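Chapter 11
Warewashing and Rinse Water in Catering Kitchens

11.1 Scope of the chapter

The previous chapter dealt with the supply of hot water to a catering kitchen. The present chapter follows that water through the wash and rinse stages and into the drain. It covers the heat needed at each stage, the dosing of detergent and rinse aid, and the effect of water hardness on both. Grease separation is left to Chapter 12.

Three terms are used throughout. A cycle is one complete wash and rinse of one rack. The rinse volume is the quantity of fresh water admitted during the final rinse of a cycle. Carry-over is the wash liquor that remains on the ware, and on the rack itself, when the final rinse begins.

11.2 Rack, load and rinse volume

Manufacturers state rinse volume per rack, so the rack is the natural unit of account. A kitchen that sends half-filled racks through the machine uses the same water per cycle as one that fills them, and its consumption per plate rises in proportion. Records kept at the Grenolell canteen over the month of November show 3,248 cycles, of which 1,614 were run during the midday service. The remaining cycles were spread over breakfast, the evening meal and the cleaning of serving dishes.

Open peg racks hold plates on edge and apart from one another, which allows spray to reach both faces. The spacing of the pegs sets the upper limit on the load. Deep bowls may need every second row, and the load must then be reckoned afresh.
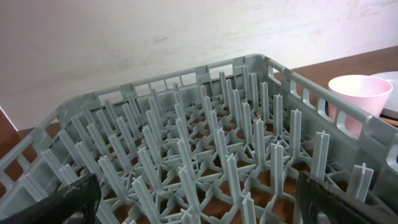
Yanling Dong objects that counting by the rack hides the largest source of waste, namely the refilling of the wash tank between services, and would have every kitchen meter the tank fill separately before any figure per rack is quoted. The objection is sound where the tank is drained more than twice a day. In the Grenolell records the tank was drained once, after the evening meal, and the correction is small. Problem 4 at the end of the chapter asks the reader to work it out for a kitchen with three drainings.

11.3 Carry-over

Carry-over depends on the shape of the ware, the surface of the rack and the pause between wash and rinse. A longer pause lets more liquor fall back into the tank but also lets the ware cool. Carvalho's method, set out in section 11.5, finds the pause at which the two effects balance for a given inlet temperature.

The reader should note that carry-over is measured by mass. The loaded rack is weighed dry, then weighed again at the end of the pause, and the difference is taken. Readings made on the rack alone are subtracted where the ware is the subject of study.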